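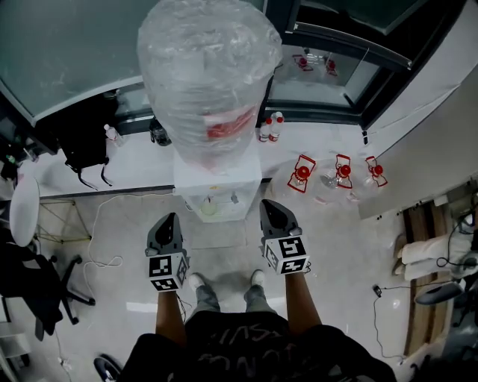
Ticket 132 – Handheld gripper sessions, marker tracking lost at start
Site: Skivinbridge
Opened by: Tamara Koval
Assigned to: Arif Jayasinghe
Status: Closed

Tamara Koval
5 of 30 episodes from the water station task failed the pose check. In each one the left gripper has no valid track for the opening seconds. The right is fine. Which rule applies, redo or trim?

Arif Jayasinghe
Redo. Trimming is only allowed at the end of an episode. Section 4 of the Dristden collection rules covers the start:
Stand still, feet together, both grippers pointed down in front of you.
Marker cubes uncovered, with sleeves and fingers clear of the faces.
Hold until the tone, then move.
Cables on the floor get moved or taped before the first episode. A cable in the walking path is a stop, even if the operator can step over it.

Tamara Koval
Checked the logs. The operator started moving before the tone in all five. Also wiped the cubes and reran calibration on the left – no change in the error, so I don't think it's hardware.

Arif Jayasinghe
Agreed. Mark the five as rejected and don't delete them. New episodes get new numbers.

Tamara Koval
Redone, all five pass. Floor check added to the session sheet above the calibration line. Closing.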